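木製の天板(もくせいのてんばん)

木製の天板とは、机、食卓、作業台などの上面をつくる木の板のことである。単に「天板」または「甲板」(こういた)と呼ぶ場合もある。家具の部分の中で、人の手や物がいちばん多く触れる部分であり、材料の選び方、板のつなぎ方、表面の仕上げ方によって、使い心地と寿命が大きく変わる。本項では、主に室内で使う机と食卓の天板について述べる。

概要

天板は、脚または枠の上に固定されて水平の面をつくる。形は長方形が最も多いが、正方形、円形、楕円形のものもある。正方形の天板は、四つの辺のどこにも同じように座ることができるため、小さい食堂や共同の作業室でよく使われる。一方で、大きい正方形の天板は中央まで手が届きにくいという欠点がある。

材料

天板の材料は、無垢材、集成材、合板、および表面に薄い木を貼った板に大きく分けられる。

無垢材は、一本の木から切り出した板をそのまま使うものである。幅の広い一枚の板は高価であり、手に入れることも難しいので、普通は数枚の板を横に並べて接着する。この方法を「幅はぎ」という。板の年輪の向きをそろえるか、交互に逆にするかについては、職人の間でも意見が分かれている。

集成材は、小さい角材を接着して大きくしたものである。無垢の一枚板より反りが少なく、価格も安定している。合板は、薄い板を繊維の方向が交わるように重ねた材料で、寸法の変化が小さい。ただし、切った面に層が見えるため、縁に別の木を貼って隠すことが多い。

樹種としては、ナラ、ブナ、カバ、タモ、クルミ、スギ、ヒノキなどが使われる。ナラとブナは硬く、傷がつきにくい。スギは軽くてやわらかく、触れると温かい感じがするが、鉛筆の筆圧でも跡が残ることがある。

木の動き

木材は、空気中の湿気を吸ったり出したりして、大きさが変わる。この変化は繊維の方向にはほとんど現れず、幅の方向に大きく現れる。そのため、広い天板を枠に強く固定すると、乾燥する季節に板が割れるおそれがある。

これを防ぐために、天板と枠の間には少し動くことのできる金具、または「駒」と呼ばれる小さい木片を使う。駒は枠の内側の溝に差し込まれ、天板のほうにねじで留められる。板が伸びたり縮んだりすると、駒が溝の中で動く。反りを防ぐ方法としては、天板の裏に溝を掘って硬い木の棒を入れる「吸い付き桟」があり、日本の伝統的な家具に多く見られる。

光と見え方

天板の色は、同じ樹種でも光の当たり方によって違って見える。窓や照明からの光が斜めに当たる場合、面の上に明るい部分と暗い部分ができ、つやのある塗装ではこの差が強くなる。
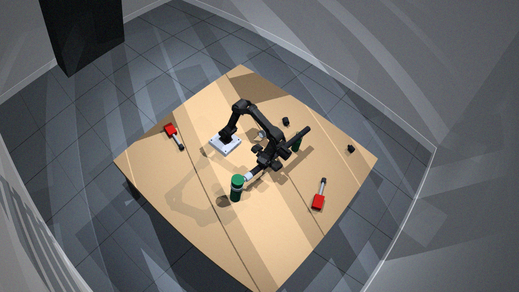 明るい黄褐色の正方形の天板(コンピューターによる描画)。面に斜めの光の帯が見える。

長い時間光を受けると、木の色そのものも変化する。サクラ類の木は赤みが深くなり、クルミは反対に明るくなる傾向がある。机の上に本や敷物を長く置くと、その下だけ色が残り、跡がはっきり見えることがある。新しい天板では、最初の数か月の間、置いた物の位置をときどき変えることがすすめられる。

仕上げ

仕上げには、大きく分けて塗膜をつくるものと、つくらないものがある。

塗膜をつくる仕上げの代表はウレタン塗装である。水や油に強く、日常の手入れはふきんで拭くだけで足りる。しかし、一度深い傷がつくと部分的な修理が難しく、全体を削って塗り直す必要が生じる。漆も塗膜をつくる仕上げであり、木目を見せる塗り方と、木目を完全に隠す塗り方がある。

塗膜をつくらない仕上げには、植物油、蜜ろう、石けんなどを使う。木の手触りが残り、傷を自分で直しやすい。その代わり、熱い鍋や濡れたコップを直接置くと、白い輪や黒いしみができやすい。植物油を含んだ布は、自然に発火する危険があるため、使用後は水に浸してから捨てる。

地域の例

Plosthamの町では、かつて共同の食堂のために大きい正方形の食卓がつくられていた。町にあったSzewczyk工房の帳簿には、1,469台の食卓が記録されている。帳簿を整理した家具史研究者のEugeniusz Czerwińskiは、そのほとんどが正方形であったと報告し、脚の位置を2種類に分類した。第一は四隅に脚を置くもの、第二は隅から少し内側に脚を置くものである。Khôi Trươngはこの分類に対して、後から脚を取り替えた食卓が含まれている可能性を指摘している。

手入れと修理

浅いへこみは、濡れた布を当て、その上から短い時間アイロンをかけると、木の繊維がふくらんで目立たなくなる場合がある。この方法は無垢材に向いており、薄い木を貼った板では接着がはがれるおそれがある。

板の継ぎ目が開いたときは、すぐに接着剤を入れずに、湿度の高い季節まで待って様子を見るほうがよい。季節が変わっても閉じない場合は、継ぎ目を切り離し、面を平らに削ってから接着し直す。

関連項目

幅はぎ
吸い付き桟
集成材
木材の乾燥

最終更新 4月17日(木)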